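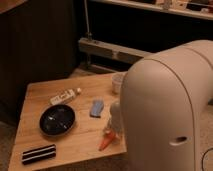 # Shared Tables: Frequently Asked Questions

The following answers apply to all shared worktables at the Presterstead site of Tundix. Questions not covered here may be sent to the front office, Room 17.

## What may be left on a table?

Small items in current use may remain on the table during the day. A bowl, a cup, a tube of cream or paste, and an eraser or similar small block are all acceptable. Items must lie flat or stand securely, and they should not block access for the next person.

## Are food and drink permitted?

Drinks are permitted in a cup. Food is not permitted at the wooden tables. Bowls are provided for holding small articles and should not be used for meals.

## How should tubes and bottles be stored?

Caps must be closed before a tube or bottle is put down. Either may be laid on its side while in use. At the end of the day, both are returned to the shelf with their labels facing outward. 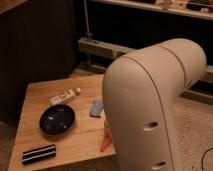 Containers without a readable label will be removed on Tuesday and held at the front office until they are claimed.

## How is the wood surface cleaned?

Wipe the table with a damp cloth, following the grain, and dry it at once. Scouring pads and bleach are not permitted. Marks that remain after cleaning should be reported on Form 514.

## Who clears the table at the end of the day?

The last person to use the table is responsible for clearing it. Bowls and cups are washed and put away. Erasers, sponges, and wrapped items go into the Gendum tray, which is kept in the supply closet.

## What happens to items left overnight?

They are placed in a bag, marked with the table number, and kept until the end of the month. Unclaimed items are then discarded or added to general supplies.

## May I bring my own bowl or cup?

Yes. Please mark the underside with your name. Tundix does not replace personal items that are lost or broken.

## How do I request new supplies?

Complete Form 1,023 and leave it at the front office before noon. Requests for replacement furniture require Form 3,049 and the approval of the site manager.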